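The Case for a Sheet of Paper

My desk at work has a drawer that I think of as the parts department. It holds the screws left over from a bookcase, the dowels left over from the desk itself, and a small plastic cam whose origin I have stopped asking about. I am a reasonably careful person. I read instructions. I still end up with a drawer.

So I come to the subject of the layout sheet as a convert, with a convert's lack of tact. A layout sheet is a piece of paper with outlines on it. You put the parts on the paper before you put the parts together. That is the whole technology, and I would like to argue that it has done more for the peace of households than the cordless screwdriver.

My conversion came by way of Erkel, a small outfit that sells hobby gear trains and kitchen timers in kit form. The one I bought had 52 pieces in a single bag, along with a booklet that opened at step one as though we had all agreed on what the pieces were. I had not agreed. I had a bag. Two evenings later I had most of a timer, and it ran backward.

Felicja Wasilewska, who teaches a Saturday repair class in Skindthorpe, looked at it for a while and asked where I had put things down. On the table, I told her. She asked where on the table. I have been asked gentler questions by the IRS.

Her students don't touch a fastener until the paper is covered. Pegs go with pegs and gears go where gears go, and anything without a place gets talked about before it gets used. I found this unbearable for the first ten minutes, in the way that stretching is unbearable, and then I noticed I had not once crawled under the table.

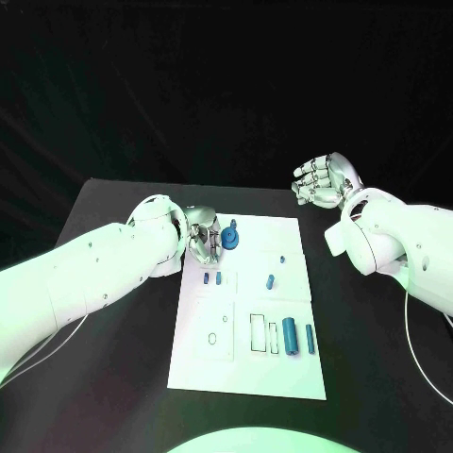
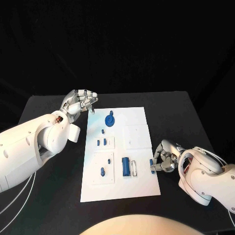 Blue parts on a white sheet, with a gear toward the far end in both.

Does the sheet have to be printed for the kit you're building?
A blank one works fine for most jobs. Lay the parts out in the order the booklet uses them, draw around each with a pencil, and write the step number beside it.

The objection I hear most is that all this is slow. It is slow. It adds a quarter of an hour to a job that was going to take the evening anyway, and it adds it at the front, where impatience is at its freshest. The other way of doing things spreads the same quarter hour over the whole night in small installments, most of them spent patting the carpet. People will forgive any amount of delay so long as it looks like working.

The second objection is about pride. A printed outline of a peg, with a peg standing on it, looks like something for toddlers. I grant this completely. The toddlers with their shape puzzles have been right all along, and they finish, too, and then they go have a snack.

I am less forgiving of the manufacturers. Liao, whose shelving I otherwise like, will spend two pages on warnings and a page on registering for its newsletter, and can't spare one for the outlines of its own hardware. Jarum used to print a sheet and quit. I wrote to ask why and got a coupon. Meanwhile every box arrives with enough cardboard to sleep in, blank on both sides, a perfectly good place for a drawing of the short screw next to a drawing of the slightly less short screw.

My neighbor Lihua Jiang thinks I have gotten strange about this. She builds things straight out of the bag, by feel, while talking on the phone, and they stand up. I have no argument to offer against Lihua. I did ask to see her drawer, and she changed the subject to my gutters.

The timer has since been taken apart and laid out on the back of a calendar page for September. It is missing one washer. The outline is there, waiting, and I know exactly what I am looking for.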